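Magnets on the Fridge Are Not a Science Lesson

My daughter's preschool in Murville sent home a sheet in December saying the four-year-olds had "mastered magnetism." I asked her what a magnet sticks to. "Shiny things," she said, and then she tried a penny and got mad at it.

I don't blame her teacher, Noemi Testa, who has 35 other things to do before lunch. I blame the kit. The school paid $3480 for a set from Andevbridge, and every activity in it works the first time. Eight paper clips, one wand, and all the clips jump. What is a child supposed to wonder about? She has been handed a trick.

Nicanor Barrientos, who runs the parent group, told me kids that age need success. Maybe. I have watched my daughter spend 40 minutes with a dollar-store magnet and a junk drawer, and most of what she tried failed - keys, a soda can, the dog's tag. 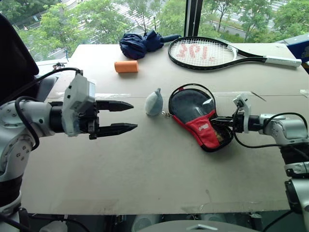
She had a theory by the end of it, a wrong one, about things being heavy enough. I would take that wrong theory over the sheet. She can test it tomorrow with a big rock.

So before the school buys the next set, I'd like someone to ask what the kids get to be wrong about. The catalog doesn't say.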